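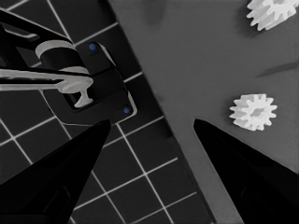 Rajitha Khondokar wrote:

> I moved our whole manual over to Senditz last month and I can't
> see why the rest of the list is still messing with the old
> toolchain. You point it at a folder of source files, it finds the
> table of contents by itself, and you get the web help, the PDF and
> the context-sensitive help for the application in one pass. The
> full build went from 62 minutes to 2. No more hand-edited project
> file. No more missing index entries. It also picked up our old
> topic IDs without being told where they were.
>
> I think we should recommend it on the list's getting-started page
> and retire the instructions for the old compiler. Those haven't
> been touched in ages and half the download links are dead. Any
> objections?

Yes, a few. I'll try to keep them in order.

First, the build time. I believe your numbers, but I'd like to know what they're measuring. When we timed the old chain at Bavgate, most of the wait was the PDF step re-running three times to settle the page references, and then the virus scanner opening every little HTML file as it was written. Excluding the output folder from the scanner cut it by more than half before we touched anything else. If Senditz writes one packed file and skips the second and third PDF passes, of course it's quick. Are the page numbers in your cross references right? I don't mean the ones in chapter one. Look at the back of the book, past the appendix with the long tables, where things shift by a page after the contents list grows. I've seen two other "fast" converters get this wrong, and both times we found out from a customer.

If you still have the log, could you post the part after the first pass? I'd like to see whether there is a second one at all.

Second, "it finds the table of contents by itself." I tried the current release on a copy of our install guide, about 400 topics, Wednesday evening. It did build. What it found was a table of contents, and it wasn't ours. As far as I can tell it sorts by folder name, then by the first heading in each file, and it only looks at an existing contents file if that file sits in the top folder and has the name it expects. Ours is one level down and has been since the Barua template, which a lot of people on this list started from. So the section on removing the product came out ahead of the section on installing it. There was no warning. The log said "structure detected" and that was it.

You can override this. The setting is called toc-source, and it takes a path. I found it in the comments of a sample config file. It isn't in the documentation, which for a documentation tool doesn't fill me with confidence.

Third, topic IDs. This is the one that worries me. You say it picked up your old IDs without being told. Ours were picked up too, or so the summary page claimed. Then I diffed the generated map file against the one the developers compile into the application, and here is a bit of what I got:

 old: IDH_SETUP_PROXY 1040
 new: IDH_SETUP_PROXY 1040
 old: IDH_SETUP_PROXY_AUTH 1041
 new: IDH_SETUP_PROXY_AUTH 1042
 old: IDH_SETUP_CERTS 1042
 new: IDH_SETUP_CERTS 1043

The names survive and the numbers drift. My guess is that it reads the names, keeps the first number it sees in each block, and counts up from there, and somewhere it's counting a topic that we retired but left in the folder. Anyone pressing F1 on the certificates dialog would have landed on the proxy password page. If your developers call help by name you'd never notice. Ours call it by number, and so does everybody with an application old enough to have needed this kind of help in the first place.

Please diff your own map file before you ship. On Windows, fc will do if you don't have anything better:

 fc old\map.h out\map.h > mapdiff.txt

Sort both files first or you'll get a screenful of noise.

Fourth, character sets. I haven't tested this enough to say much. The German version of our guide built clean, and the Polish one had question marks in the index but not in the body text. The old compiler had trouble with exactly the same thing, so maybe I shouldn't hold it against the new one, but the sales page says "full Unicode throughout" and the index is part of throughout. It could be that our index file is saved in the wrong encoding. I re-saved it once as UTF-8 and nothing changed, then ran out of evening.

Fifth, the license. The free edition stops at 500 topics. I don't object to people charging money. I do object to how it stops, because what I got when I merged the install guide with the admin guide was a finished build with a green check mark and no topics after the limit. The links to the missing ones were turned into plain text. There is a line about it in the log if you turn on verbose output. Rajitha, which edition are you on? If it's the free one and your manual is anywhere near that size, it would be worth counting the files in the output folder. It might even explain some of the speed, though I'd be guessing.

Now, about the getting-started page. I agree it's in bad shape. The dead links should go, and the paragraph that tells people to register the compiler DLL by hand has confused more newcomers than it ever helped. (If you have to register it by hand, your install went wrong, and you should run the installer again as an administrator and let it finish.) I'm happy to take that paragraph out tonight.

But I'd leave the rest of the old instructions where they are. People don't come to that page to choose a tool. They come because they've been handed a project somebody else built years ago, the build machine has died, and they need to get the same output on a new one by the end of the week. Telling them to switch to Senditz sends them off on a conversion job they didn't ask for, with the map file problem waiting at the end of it. We had a steady run of those questions when Cundthorpe stopped updating their editor, and every one of them wanted to know how to get the thing to compile again as it was.

I wouldn't mind a section further down called "Other tools," with Senditz in it and a plain list of what has been checked and by whom. So far I could sign off on this much:

- builds HTML output from a plain folder of topics
- needs toc-source set if your contents file isn't in the top folder
- map file numbers need to be compared by hand
- index in non-Western languages: unclear
- free edition drops topics past the limit with no visible error

Somebody else would have to fill in the PDF side. I only looked at the first few pages and they were fine, apart from the notes and warnings all being set in the same gray box.

One more question for Rajitha. You wrote "no more missing index entries." How are you checking? With the old chain we got our missing entries from the compiler as warnings, annoying as they were, thousands of lines of them some days. Senditz gave me zero warnings on a source tree that I know has broken keywords in it, since I put three of them there on purpose. All three were absent from the index and absent from the log. Zero warnings can mean the index is complete, and it can also mean the tool doesn't look. On my copy it was the second one. There may be a switch for it. I went through the options dialog twice and didn't see one, but the dialog has a scroll bar that doesn't quite reach the bottom at my screen size, so I can't swear to it.

I'm keeping the test tree around. If anyone wants to run it through a newer release, or through the paid edition, write to me off list and I'll send the archive. It has the three bad keywords, the nested contents file and the retired topic all in it, and it's small enough to mail. Please don't reply to the whole list with the attachment, the archive software still chokes on those.

On the other thing that came up in the last thread, the help window opening blank when the file is run from a network drive: that's the usual security zone block and has nothing to do with which tool built it. Copy the file to a local disk, right-click it, open Properties, and if there's an Unblock button, press it. If there's no button and it's still blank, check the path for a # character. The viewer treats everything after it as an anchor and then can't find the file. We lost a morning to a folder named after somebody's C# project.

I'll edit the getting-started page tonight to drop the DLL paragraph and the dead links, and leave the recommendation question open until we've seen a few more map file diffs.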